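The Bed Is the Biggest Table in the House

When I moved to Tremside, I had 52 boxes and a bed. The boxes went along the walls of the corridor, and the bed was made up on the first evening, because Marjorie Yeoman, my neighbour from downstairs, told me it was the only thing that mattered. She was right about this. For many weeks the bed was where everything in my life was sorted, folded and decided.

I have since asked other people how they deal with their clothes, and most of them admit the same habit. They own a table, sometimes a very good one, and still they carry the clean things to the bedroom and put them down on the blanket. The height is kind to the back. The surface is soft and wide, and a shirt can lie with both arms open.

Teresa Wysocka worked for many years in the linen room of the Guillot, a hotel where the beds were changed every morning in February as well as in high summer. At home she follows a strict order. First the bed is made properly, with the duvet folded back at the top and the pillows standing against the headboard. Then a thick blanket goes over the lower half, and only on this blanket does she put clothes. "The blanket is my table and the duvet is my bed," she told me. "I do not mix them."

She prefers a blanket with some texture. On smooth cotton a folded blouse slides away when you put down the next one, and on a nubby weave it stays where you left it. 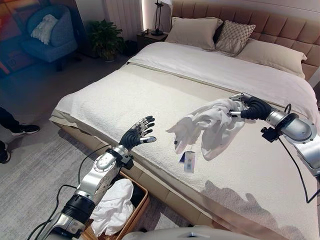
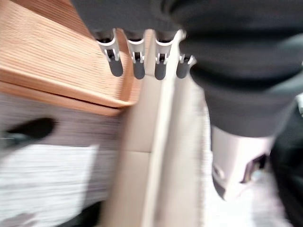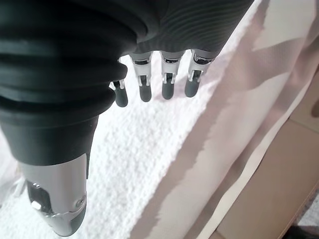 Josiane Hamel
Contributing writer, Home and Household

The next question is where the folded things go. Plastic tubs are sold everywhere, and I had a tower of them once, but I have come back to plain cardboard. A cardboard box breathes a little, it can be written on, and when it is tired you fold it flat. Rosine Pruvost, who repairs and sells second-hand clothes, keeps 300 garments in boxes of one size. She lifts each piece by the shoulders, lets it hang a moment so that the creases fall, and looks for the tag. If the washing label has become unreadable, she sews a small ribbon beside it with the instructions in ink.

Her shelf labels are not by colour or by season. They say "wear now", "mend", "wait" and "not mine". The last one made me laugh, but I have now such a box myself, and it fills faster than the others.

With white clothes I would ask for more care. On white bedding a white garment almost disappears, and I have twice made the bed over a vest and found it only at night. Teresa puts down a coloured towel first. I use a wooden tray for the small pieces – socks, handkerchiefs, a belt – and carry it to the drawer when it is full.

Marjorie does none of this. She folds standing up, with the radio on, and puts everything away in 4 piles before the kettle has boiled. I have tried it her way and lost a sleeve in the door of the wardrobe.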